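Notebook – docket reader, October

09:40. Picked up the rulemaking comment set again. The working copy is the Radham export, 3733 submissions on the proposed quarantine and reporting rule. The state health department posted them in one archive with an index file. The index lists one line per submission, but attachments are not listed separately, so the two counts will never agree. Stop trying to make them agree.

Ran the Nisix splitter with default settings. It treats a cover letter and its attachment as two comments if the attachment has its own date line. Changed the rule to split on docket ID only. This has to be written into the method note or the next person will undo it.

10:30. Duplicate pass. Exact text match after stripping names, addresses and whitespace gives 1618 submissions that belong to a form letter. Most of these use the same text opposing the detention section. A second letter, shorter, asks for a longer comment period and takes no view on the rule itself. These two must be coded separately. Last month's draft table put both under "oppose", which is wrong and has gone out to at least one outside reader.

Near-duplicates are harder. Some people paste the form letter and add a paragraph of their own, often about a hospital stay or a child's school exclusion. Proposal: keep the pasted part in the campaign count and code the added paragraph as an individual comment with a flag. Under the state procedure the agency has to answer the substance of a comment, so the added paragraphs matter more than the totals do.

11:15. Coding sheet, current categories:
1. Legal authority of the department
2. Length of detention before review
3. Notice and appeal
4. Consent to treatment
5. Reporting by carriers and employers
6. Cost to the person held
7. Procedural (extension, hearing request)
8. Other

Category 4 is overloaded. Many commenters read the "agreement" clause as forced vaccination. The clause text says the department may enter into an agreement with an individual and does not say what happens if the person refuses. Code the comment by what it objects to, and leave our reading of the clause out of the sheet.
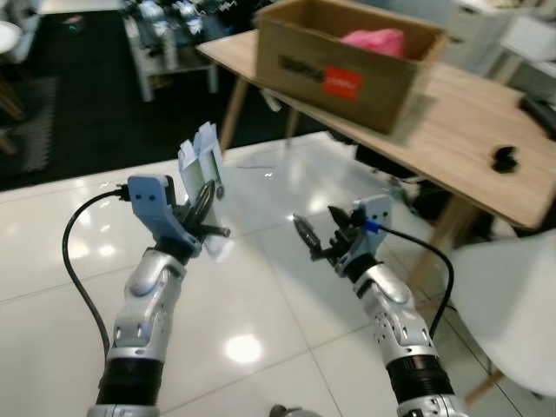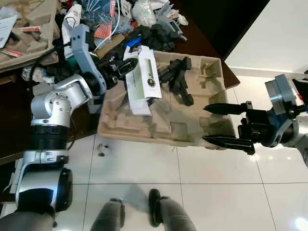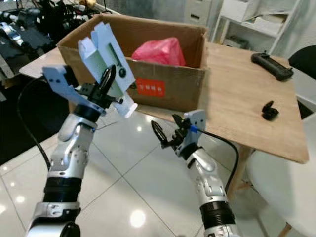
13:20. Turkon classifier, trial run on the hand-coded set. Agreement with the hand codes is acceptable on 1, 5 and 7 and poor on 2 and 3, which it swaps freely. The hand coders also swap them, so the definitions are at fault. New wording:

2 = objection to how long a person can be held before anyone looks at the order.
3 = objection to who looks at it, how the person is told, or whether there is a way to contest it.

A comment can carry both. The old sheet allowed one code only. Changed to multiple, first code is not primary.

14:05. Scanned letters. OCR drops the section sign and sometimes reads it as an 8, so "§ 12" comes through as "812". Added a replacement rule limited to lines that also contain "section", "rule" or "part". Checked by eye on 12 letters, no false hits. Handwritten letters still have to be typed by hand.

15:10. Rerun with the new split and the multiple codes. 3199 records now have at least one code. The rest are blank uploads, unreadable scans, or comments meant for a different docket. Kept them in the file with code 0. Do not delete; the department counts them as received and our table has to show where they went.

15:45. Ďurica template for the summary table does not accept more than one code per row. Either expand the rows or change the template. Expanding inflates the row total and someone will quote it as a number of people. Will change the template – one column per category, yes/no.

Open:
– corrected table to whoever has the draft
– method note, split rule and code 0
– recode 2 and 3 on the hand set before touching Turkon again
– ask the department whether late comments are in the archive or held back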